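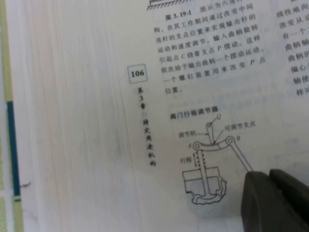 Page 106 of the mechanisms handbook, with the valve stroke regulator, under the wrist camera of the page-turning cell.

Newsletter > Workshop > Machine notes

News Workshop Reading Room Back issues Contact

May 8, 2022
By Conceição Patrício

Looking after the page-turning cell at Londthorpe

The page-turning cell is back in use after its spring service, and the handbook on variable-speed mechanisms is the first book on the stand. Several readers have asked what the service involves, so these are the main jobs.

We start with the gripper. Both fingers come off and are wiped with a damp cloth, then dried before they go back on. Old paper sheds more dust than you would expect and it packs in behind the fingers, where it stops them closing evenly. The left finger had worked slightly forward of its mark, so it was reset against the gauge block and the screws were done up again with the small torque driver.

Next is the wrist camera. The lens gets a puff of air and no cloth unless there is a smear. Focus is checked on small print and on line drawings, as the fine lines go soft before the text does. The handbook is good for this. The regulator drawing on page 106 has a coiled spring, hatching nearby and labels in small Chinese characters, all on one page.

Loose bits on the paper are a nuisance. A hair or fibre lying on a white margin gets recorded along with the print, so pages are brushed towards the outer edge with the soft brush in the left-hand drawer. Please don't blow on them.

The arm itself needed more work. Joint 2 had been stiff on cold mornings. The Satti belt was replaced and the tension set with the cover off, then checked again after 30 test turns. The counter read 805 when we began and 861 when the cell was handed back, which includes a few turns repeated when the stand had been left unclamped.

The lamp is still to be sorted out. The gripper throws a faint shadow on the page, and the print on the reverse shows through the thinner paper as grey smudges. A black card behind the leaf helps with the second problem. For the first we are waiting for a longer bracket from Sadach, due in June.

If you book the cell, check that the stand is clamped and the fingers are clean before you start, and write your first and last page numbers in the log. Faults go in the red book by the door. The Zasosness atlas is next on the stand.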